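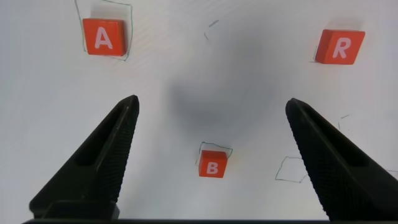
Letter block A on a white tabletop, with a pencil outline drawn around it.

Search this site Go

How to Write a Short Ministry Biography

1. Open with the name and current office. Use the full name once, then title and last name.
2. List degrees in order of date. Give the school, the field and the year.
3. State the ordination year and body. If the two dates differ -- license and ordination -- give both.
4. Name past churches, oldest first.
5. Keep the text under 1,000 characters for the bulletin.
6. Have the minister check every date before it is printed.

Updated April 25, 2021 by Teodor Costache

We use cookies. Accept Decline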